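Betau Help Community
Storage and Labeling

Attaching square printed markers to small white plastic trays

Plokwood Equipment Office
Posted April 23, 2018

Our office maintains a collection of 134 open-topped trays used to store small parts. The trays are white plastic, shallow, and rectangular, with a flared rim. Each is to carry a square black-and-white marker on the front wall and a narrower one on the end wall, so that a tray can be identified from either side when it is placed next to the storage compartments.

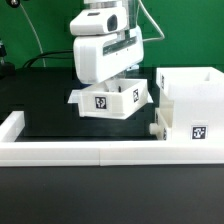
The markers are printed on plain white paper, cut by hand, and attached with a general-purpose glue stick. Since January, 11 of them have come loose at one or more corners. The walls of our trays have fine horizontal ridges, and we suspect that the paper does not make full contact. We would appreciate guidance on the following points.

Which adhesive is suitable for a ridged plastic wall, if the marker may need to be replaced later?

Should the white margin be trimmed away? Staff members currently follow different practices, and the results are uneven.

We would prefer not to sand the trays. A sample treated in that manner was left visibly scratched.

Amico Supply Room

Use double-sided tape. We have used it for years and have had no complaints.

Sadeghi Materials Library

Our library labels its boxes and trays under a written procedure, and the relevant parts are given below. Please test any adhesive on one tray before treating the full set.

Surface. Wash the wall with mild dish soap, rinse it, and allow it to dry completely. Do not use acetone, which damages many plastics. If the ridges are shallow, a thin double-sided foam tape will usually bridge them. Plain tape, as recommended in the previous reply, is adequate on smooth walls but may lift on yours. Cover the entire back of the marker with tape, including the corners.

Margin. The white margin should be kept. Many reading systems locate a marker by the contrast between its dark border and the light area around it, and a marker trimmed to the black has no such area of its own. On a white wall the loss may go unnoticed, but the same marker moved to a dark surface may no longer be read.
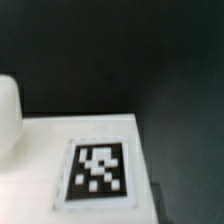

Replacement is easier if the marker is not glued directly to the container. A shallow holder can be fixed in place once and the printed square changed whenever necessary. The raised light-gray border around the marker on the white block is the general form to follow: it is thin, and it leaves the printed square in view. Holders should be of one size throughout the collection, so that spare markers can be cut in advance.

Cutting. Print at 100 percent scale and turn off any "fit to page" setting. Cut with a metal ruler and a craft knife on a mat. Scissors tend to curl the paper at the corners, and a curled corner is the first to lift.
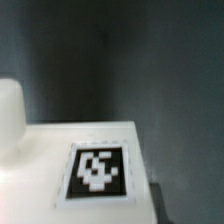
Marker on a white box top, with faint dashed marks along its white border.

If your template includes guide lines, decide whether the cut is to be made on the line or just inside it, and record the decision. Either is acceptable. A mixture of the two produces markers that do not fit the same holder.

Plokwood Equipment Office

Thank you for both replies. We will retain the margin and test foam tape on the trays with loose markers before proceeding with the rest. The holders will be considered separately, as they would need to clear the rim on the end walls.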